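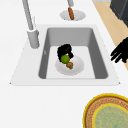
About Omito

Omito compares grippers for people who are about to buy one and would like a second opinion from someone not selling it. We work from two rooms in Zurkstead and have done so since January, when we outgrew one.

Every gripper starts in simulation. Ours is a kitchen, mostly the sink, and a plate down in a basin has ended the career of many a promising finger. Dropping virtual crockery is cheap, and we have dropped a great deal of it.

Each candidate gets 60 attempts per task, with the same arm and controller throughout. Those that do well go on to the bench for 15 more on real plates. We currently have 12 grippers on the books, 4 of which we would lend to a friend.

The Mirnex comparison, written for Krūmiņa, was finished in December 2020 and runs to around 40 pages, tables included. Copies are free on request. Makers may reply to our findings, and several have, at length.

Visits by appointment. Bring your own mug.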